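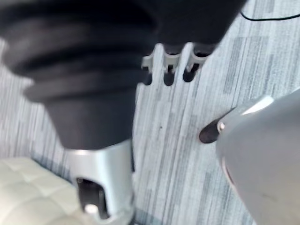

Last updated: May

OK quick one before I have to leave for work. Sourdough people, skip this. Choir people, read on. It's about sight reading and how I finally stopped being terrible at it at age 41.

Background. I sing second alto in a community choir, have done for 5 years, and for most of that time I could not read music. Not really. I could see when the line went up and when it went down. I stood next to Marlene Bragança and came in a hair behind her on every single note. She knew. She was very kind about it. Then in the winter she moved to the tenors (they were desperate) and there I was with a folder of Fauré and no Marlene.

First rehearsal without her: awful. Came in on the soprano line twice. Went home and looked at apps.

Apps I tried. Skondeo is the one everybody mentions, the flash card thing with the little bell. Fine for note names. I got fast at note names in two weeks and it made zero difference at rehearsal. Knowing that's a B flat does not tell your throat where B flat is. Trirner has you sing into the phone and it draws a wobbly line, green if you're on it. Liked that more. But it hated my phone mic and kept telling me I was an octave down, and I wasn't, I checked at the piano. Deleted it in a temper. Reinstalled it. Deleted it again.

What worked was a beat up book from the library sale, paid 200 cents for it, all in quarters and dimes from the car. No app, no bell. 700 little melodies in order from stupid easy to no thank you. You give yourself the first note, you sing the thing, you check the last note. If you drifted you go again. Thats the whole method.

Rules I made up for myself, in case they help:

Same time every day, for me 6:40 in the morning in the car before I go in. Windows up.

Don't touch the piano until the end. I cheated on this constantly at first and every time I cheated I learned nothing.

Sing it badly all the way through. No stopping to fix. This was the hardest one, I am a stopper. If you stop in choir the other people keep going, so you may as well practice keeping going.

Numbers, not letters. Our director Severino Bermúdez has been saying this for years and I'd been nodding for years. One is home. Five feels like a doorbell waiting. Seven is itchy and wants to go to eight. Once I had a feeling stuck to each number I didn't have to work anything out, I just went to the itchy one. Fourths still get me. Fourths going down, forget it.

Then rhythm seperately. Clap it on the steering wheel first, sing it after. I used to try both together and the rhythm always lost. Dotted anything, I clap three or four times before I open my mouth.

I'm on melody number something in the second half now, they've started changing key in the middle and I'm slow. One a day, sometimes the same one for three days. It's fine.

Rehearsal last week we got handed a new piece, cold, the Cabello setting with all the suspensions in the middle section. Severino just gave the chord and went. And I got to the bottom of page two before I fell off! Page two! I wanted to tell someone but we were in the middle of a rehearsal. Fell off at the key change, got back on at the big unison, lost again in the Amen. Previous record was maybe four bars.

Marlene turned around from the tenors and gave me a look. Good look I think.

Stuff that did NOT help: listening to recordings on repeat. I know people swear by it. I learn the recording, and then I can't hear when my own part is doing something different, I just drift off to the tune. I save recordings for the last two weeks now, for words and breaths. Also did not help: coloring my line with highlighter. Pretty. Useless.

Couple of people asked about the Dresar folder, the black one with the elastic cords. Yes still using it, yes the hand strap is worth it if your wrists complain, no it doesnt fit the big oratorio scores. I keep those in a tote.

Concert is end of the month, will put the details up once we know which church. Got to run, I'm going to hit every light.

Comments

altoinexile: The itchy seven!! Stealing that for my middle schoolers. For descending fourths try the first two notes of Eine Kleine Nachtmusik, it's in my head forever now.

Pat R.: I'm the opposite on recordings, couldn't learn a thing without them. Bass though so maybe we're just built different.

hummingalong: what's the title of the book? my library sale is next month

altoinexile: Also yes to not stopping. Took me years.

Contact | Copyright, all posts mine, please ask first | Back to top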